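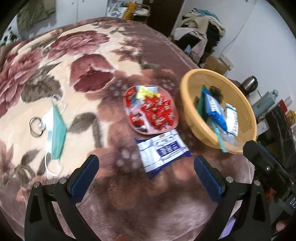 Home Projects Reports Staff Contact
Search reports Go

Hand-Held and Remote Demonstration for Household Pick and Place
Project report, Haberkorn Manipulation Course
Alby Maihi and Styliani Zacharopoulos
Feb 12, 2020

Shares 2 Comments 0

Summary

We compared two ways of showing a manipulation task to a robot arm. In the first, a person holds a gripper and does the task directly. In the second, a person drives the arm with a remote controller while watching a video feed. The task was moving small packaged items between open containers on a soft surface. We recorded 300 hand-held demonstrations and 125 remote ones. The same learning code was trained on each set and run on the same arm. The hand-held set gave better grasps on soft packets. The remote set gave better placement, mainly in the last part of the motion above the container.

1. Background

Our course group had used remote control for all earlier projects. It records joint angles straight from the arm, so nothing has to be converted afterward. The drawback is speed. Operators pause between motions to check depth, and the trained policy copies those pauses.

A hand-held gripper avoids the arm during recording. The operator feels contact through the tool and corrects a bad grasp without thinking much about it. Recording can also be done anywhere the tool can be carried. What is lost is any guarantee that the arm can reach the same poses. A wrist turns in ways that our arm does not, and a person can step to one side in the middle of a motion.

2. Equipment

The hand-held tool is the Grinar, built in the department workshop. It has two opposed fingers on black linkages, with triangular cut-outs to save weight and silver pins at the pivots. Each fingertip carries a dark blue ridged pad. The camera looks forward over the fingers, so both pads stay in view at the lower part of the image for most of the stroke. Finger opening is measured from the video and not by an encoder.

For remote control we used the Nostau station, which consists of a desk controller, a monitor and the arm. The arm was fitted with the same linkage and the same pads as the Grinar. We considered this the most important choice in the setup. An earlier version had smooth pads on the arm and ridged pads on the tool, and the resulting policy closed too lightly on film packets.

Camera mounts on the tool and the arm were printed from one file. There was still a small angular offset between them. We measured it with a printed board and corrected it in software before training.

3. Task and locations

Each demonstration started with an open container of small wrapped goods and a second container within reach. The operator picked one item, moved it to the second container and released it. Items included wrapped candies in a divided tray and soft packets standing in a mesh basket. Other objects were left lying where they happened to be, including a face mask and hair ties on the bedding.

We chose soft surfaces on purpose. On a table, a container stays level and stays put. On a blanket it tilts and slides when a finger pushes the rim, and a round basket may lean to one side before anything has touched it. A policy trained only on tables had failed here in our first tests by driving the fingers into the rim.

Hand-held recording was done in furnished rooms in Prandolby. Remote recording was done at the Haberkorn lab, with a mattress set on the floor next to the arm base. This means location and method were not varied separately, and the comparison should be read with that in mind.

4. Procedure

Both authors acted as operators for both methods. We agreed on the following rules before starting:

- Begin with the fingers fully open and the target container in view.
- Approach at a pace the arm could match.
- Do not move other objects by hand between demonstrations in a session.
- Keep failed grasps if the second attempt succeeds. Discard the rest.
- Do not reach across the body.

The last rule was added after we found that cross-body reaches could not be replayed. The recordings made before that were taken out by a reachability check, which tests each pose against the joint limits of the arm. The counts given in the summary are after this check.

Training used the wrist images and the finger opening as input. The output was a short sequence of relative tool motions. Relative motion was needed for the hand-held data, which has no fixed base. We used the same format for the remote data even though absolute positions were available. Settings were not tuned separately for each set.

5. Testing

Each policy was run for 40 trials on the arm. Start positions were marked with tape under the edge of the mattress cover, and the same positions were used for both policies. A trial counted as a success if one item was inside the second container when the fingers opened and the arm had withdrawn. We stopped a trial by hand if the arm pressed on the container long enough to move it off its mark.

6. Results

Grasping. The hand-held policy closed on soft packets more reliably. It tended to take them by the upper edge, as both operators had done. The remote policy went for the middle of the printed face, where the film is tight and the pads slip. On hard candies there was little difference. Both policies sometimes took two at once when the wrappers were caught together – we scored this as a failure.

Placement. The remote policy was steadier over the target. The hand-held policy often released early, while the fingers were still moving. In the source recordings the operators did the same thing. A person can let go of a candy in motion and have it land correctly, but the arm has a delay of roughly 300 ms between command and finger opening, and the item drops past the rim.

Clutter. Neither policy dealt well with thin loops and strips near the container. An elastic or a loose strip of wrapper hanging over a rim was at times treated as the edge of the target. Transparent wrappers were a related problem. Finger opening measured from video was also less dependable when clear film covered part of a pad.

Time. Hand-held recording was much faster per demonstration. Some of this advantage went into later processing, in particular the camera tracking. Tracking failed most often over plain bedding filling the view. Patterned blankets gave no trouble, and we used them where we could.

7. Discussion

The early release problem could be handled in two ways. One is to shift the finger signal in the hand-held data to allow for the delay. The other is to ask operators to stop before opening. We tried the first on a few recordings and it helped, but we did not have time to retrain on the full set. The second would be easier, though it brings back some of the pauses that made us leave remote control.

Mixing the sets is the obvious next step. A short test with both sets combined ran without errors, but the policy favored the slower remote style in the approach. Weighting by phase may be better, with hand-held data for the grasp and remote data for placement.

8. Remaining work

Styliani Zacharopoulos will repeat the remote recordings in one of the Prandolby rooms so that location is no longer tied to method. Alby Maihi is adding a small encoder to the Grinar linkage to replace the video measurement. Both are planned to be finished by May. Recordings and the reachability script are on the course drive, in the folder with the mount files.

Previous report Next report Back to top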